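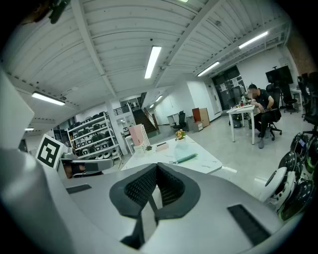 **Wolteo hand-held gripper kit - anyone else had a proper go with one?**

**mossybracket**

Right, we've had ours since June and I said I'd report back once the shine had worn off. It's the Wolteo hand-held kit, the standard one with the cushioned V pad in the middle and the marker square on the finger housing. We paid 452 for it with the spare fingertips, which I thought was steep until I priced up the Arkora.

Good bits first. It's comfy! I can do a fair stint of picking things up off a table and putting them down again before my wrist starts moaning, and I've got rubbish wrists. The honeycomb mesh on the pad looks like a trainer from the nineties but it does its job.

Less good: the setup guide. Mine skipped straight from page 9 to the troubleshooting section, so I did the finger alignment by guesswork and then did it all over again the next day. Also the carry case is a joke - the foam doesn't fit the grippers with the fingertips on.

Would I buy it again? Probably, yes. Happy to answer questions.

**tallpaul_ish**

Did you do the marker calibration under strip lights? We've got fluorescent tubes all over our ceiling and I had no end of bother with the tracking dropping out when I tipped mine upwards. Wolteo support told me to turn the exposure down, which sort of helped.

**mossybracket**

Yes, tubes here too. I dropped the exposure and left everything else on auto. Still get the odd wobble if I swing it up quickly, but nothing that ruins a whole run.

**gribble**

Going to disagree with the comfy bit, sorry. I've got small hands and the body is far too chunky for me. Two sessions and I'd had enough. I sent mine back and got the Arkora, and yes it cost more, but the handle adjusts and I've stopped dreading it.

Returns were painless though, fair play to them. Money back inside a fortnight.

**mossybracket**

> the body is far too chunky for me

That's fair, I've got hands like shovels so I wouldn't have noticed! I did lend mine to a mate for an afternoon and she wrapped some bike handlebar tape round the grip, might be worth a try for anyone who's already stuck with one.

**deng_convert**

Has anybody here tried Flarnulent's recording app with it in place of the Wolteo one? I moved over from a Deng kit (lovely hardware, dreadful software) and I'd like to keep my old folders in the same layout if I can. The Wolteo app names every run with a long string of nonsense and I can't find a way to change it.

**tallpaul_ish**

It's under Advanced, then Session, then untick "auto label". Took me ages to find. There's a limit of 255 characters on the name so you can put pretty much what you like in there.

Flarnulent works, but only if you start the app before you plug the gripper in. Other way round and it just sits there spinning.

**deng_convert**

Ticked, unticked, sorted. You star. Will try Flarnulent tonight.

**gribble**

While we're moaning about software, the Wolteo app also forgets my calibration every time it updates. Well, it did when I had it. Is that fixed?

**mossybracket**

Nope! I save a copy of the calibration file and drop it back in after every update. Takes a minute but it's daft that I have to.

**oldlathe**

I'll stick up for them a bit. I've used the first version and this one, and the new fingertips are miles better. The old ones went shiny after some 2 weeks of handling cups and then everything slid out. Mine are still grippy. I do think the price is cheeky when the spares used to be thrown in, mind.

**gribble**

Didn't know the spares used to be free. That's made me cross all over again.

**deng_convert**

Update: Flarnulent picked it up first go with the app started beforehand. Old folders all fine. The preview lags a bit compared with my Deng, anyone know if that's the cable?

**tallpaul_ish**

Try a shorter one. Mine was hopeless on the long lead and it cleared up when I swapped it for the one off my printer.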